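Search this site Enter keyword Go

Storus to open 11 coffee counters in Vergara

18 Sep 2019. Storus, the Indness coffee firm, opens 11 new counters in Vergara this November. Small sites, quick service. Hiring starts now, 23 jobs, full and part time. Aplications at any Storus counter.

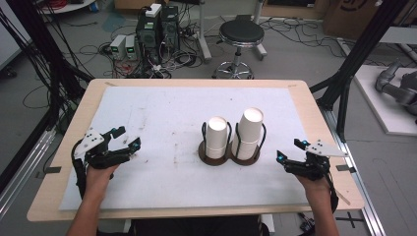 Where will the first one open?
At Stiderow station, by the main enterance, weekdays only to begin with.

Recent releases
Storus fall menu
Indness roastery hours
Stiderow lease signed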